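Pre-session checklist: teaching the humanoid by remote control
Brunberg workshop, office bay. Filled in by Bujar Zupan, June
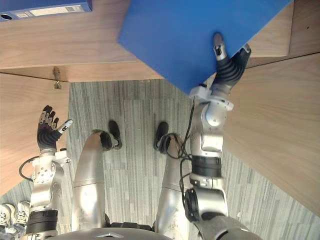 Head view during the box task. Right hand on the blue box, left hand open.

Robot: Obi
Task: move box against cabinet, operator on remote

1. Floor clear of tools, offcuts and leads
OK. Carpet tiles flat, no lifted corners.

2. Both feet flat before arms are enabled
OK.

3. Cables on both forearms checked for snags
COMMENT. The cable on each forearm hangs in a loop. Left one can catch on the cabinet side when the arm swings out. Clip it closer before the next session. Don't pull it tight, the wrist needs the slack.

4. Wiring at ankles secured
COMMENT. Loose at the right ankle. Tie it up so it can't get under the foot. Check again after every 7 steps or more of walking.

5. Screws and covers on wrists and hands
OK by eye. Torque not checked today.

6. Fingers open and close fully from the operator's gloves
OK on the left. Right thumb slow to follow on first try, fine after recalibrating. Logged.

7. Grip force limit set for the object
OK. Set to the light object setting. Box is empty and stays empty until the task has been signed off.

8. Spotter in place, closed shoes, hands off the robot
OK. Spotter keeps to the side and stays out from between the robot and the furniture. Minimum gap when walking is 500 mm.

9. Emergency stop tested from both stations
OK. Operator's and spotter's buttons both cut the arms. Test it again if the operator changes.

10. Operator and spotter agree on stop words
OK. "Stop" means stop. "Hold" means freeze the arms where they are.

11. Loose items off the furniture
NOT DONE. Blue binder was on the wood near the left arm's reach. Move it to the Janberg shelf before starting.

12. Recording on and task name entered
OK. Saved under Ala, box task.

Result: 2 comments and 1 item not done. Fix items 3, 4 and 11, then recheck those three only. Full checklist again if the robot is moved to another bay.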